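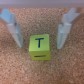
Visit report: Korkcombe sheet and block plant
April 5, 2021
Prepared by Flor Ñahui

Purpose

The visit was arranged to see how agglomerated cork sheet is made at Korkcombe, and to settle two open points on the sheet we buy for underlay and bench covering: thickness drift across the width, and curl on sheets stored through the winter. The plant makes blocks and cylinders from granulate and converts them to sheet and roll on the same site. It doesn't make natural stoppers, and no raw bark is boiled or stripped there.

Access was by the east gate. The road from Stistel is signed for trucks and the turn for the visitor lot comes before the sign for it. Ear protection is issued at the gatehouse and is required from the grinding hall to the end of the press line. Photography is not allowed at the mixer.

Raw material

Cork arrives baled or in bulk bags. Most of it is waste from stopper punching, with a smaller share of bark pieces too thin or too porous for other uses. The two are stored separately under a roof with open sides. Punching waste is the cleaner of the two and grinds to a more even particle. Bark pieces carry more of the hard outer layer, which shows in the finished sheet as dark specks and blunts the slicing knife.

Each delivery is sampled for moisture before it is unloaded. The upper limit is 10 percent. Material over the limit is not refused; it is set aside and blended in later, which the plant prefers to running the dryer harder. I asked whether blended lots are marked on the block label. They are not, but the lot can be traced through the silo record.

Grinding and sorting

Coarse breaking is done in a toothed mill, followed by a knife mill with changeable screens. The ground cork passes over vibrating sieves and then a set of density tables, where air is blown up through a sloped deck. Light grain floats and moves to the low side; heavy grain, with its share of outer bark and wood, climbs to the high side and is drawn off. The heavy fraction is burned in the boiler with the sanding dust.

The density tables were made by Chávez and are the oldest equipment on the line. The deck cloth is cleaned at each shift change. When it blinds, separation gets worse before any alarm is raised, and the first sign is usually a rise in block weight at the scale. This was the most useful thing learned in the grinding hall, as it may explain a run of heavy sheet we received in January.

Grain goes to silos by size. Fine grain is used for gasket and bench sheet, medium for pin board and underlay, coarse for expansion joint filler. Static is a problem in dry weather. All ducts are bonded, and the silo tops have explosion vents that open toward the field.

Mixing and pressing

Grain is weighed into a paddle mixer and a polyurethane binder is added by spray. Binder content is set by grade and was not disclosed. Mixing time depends on grain size, fine grain having more surface to coat and taking longer. The operator checks a handful from each batch by squeezing it: it should hold together and break cleanly. There is also a laboratory test, but the result comes back after the batch has been pressed.

The mix is leveled in steel molds with a rake bar, pressed to a stop, and pinned shut under load. The molds then travel through a tunnel oven set at 112 °C. Cork is a good insulator, so the center of a block heats slowly and continues to warm after the mold has left the oven. Molds are opened only after a cooling period in the side bay. Opening early saves floor space but allows the block to swell at mid-height, and the swelling is not even.

Press 2 was down for seal replacement, and its molds were being diverted. The resulting queue was visible in the side bay. I asked if cooling time is shortened when this happens. The shift lead said no. The mold cards I was allowed to read agreed with him.

Resting

Blocks are stacked with air gaps and rested before slicing. A fresh block has a moisture gradient from skin to center and will give sheet that curls as it evens out. The rest hall is heated but humidity is not controlled, and this bears directly on our second point. A block sliced in a cold dry spell leaves the plant drier than the same block sliced in a wet one. If it is then stored in an unheated building, it takes up water on whichever face is open to the air. The upper sheet on a pallet curls and those under it stay flat, which matches what we found at our own store.

The plant's advice is to keep the film on, keep a cover board on the top sheet, and bring pallets indoors before use. They recommend a longer conditioning period than the one on our work instruction.

Slicing and sanding

Sheet is cut from the block on a horizontal band knife with a vacuum bed. The knife is sharpened continuously by a pair of small stones riding on the edge. Water is not used. Rolls are made on a separate peeling lathe from cylinders, and peeled material always has some memory of its curve, so flat sheet should be ordered where the product will be laid loose.

Thickness after slicing is adequate for underlay. Bench and gasket grades go on to a wide belt sander made by Gornel, which takes material from one face, then the other. The thinnest standard sheet is 2 mm. Below that the grain size starts to matter more than the machine setting, because a single particle pulled from the face can leave a pinhole.

Thickness drift across the width was traced to the sander's contact roll, which wears more in the middle where narrow sheet is run. The roll is reground on a fixed schedule. The plant now gauges at the left, center, and right of the belt and will include these readings with our deliveries on request. We should request them.

Inspection

The finished goods laboratory is a single room beside packing. Tests seen were density, tensile strength, recovery after compression, and a boiling water test in which a strip is held in water and checked for loose grain. For recovery, a sample is loaded under a flat platen and the thickness read again after a fixed rest. The technician was working through batch 37 of the fine grade. Results are entered by hand and later typed into the plant system.

Color is judged by eye against retained sheets. The retained sheets are kept in a drawer, out of the light, and are replaced when they no longer match newly made material. I would consider this a weak reference. Cork fades in daylight, and a standard that is changed to follow production cannot show slow drift in production. It has no effect on underlay but matters for exposed bench covering, where a replacement panel sits beside an old one.

Packing and dispatch

Sheets are packed face to face with paper at intervals and wrapped in film. Corners are protected on export pallets only. Our corner damage claims all relate to domestic pallets. Corner boards can be added at a charge, and sales will quote.

Actions

Request left, center, and right thickness readings with each bench grade delivery. Flor Ñahui.

Revise the conditioning period on the work instruction for underlay and bench sheet. Stores.

Ask for silo records for the January heavy sheet and compare with the deck cleaning log. Purchasing, through the Korkcombe quality office.

Obtain a quote for corner boards on domestic pallets. Purchasing.

Keep our own color reference from the next delivery, wrapped and dated. Incoming inspection.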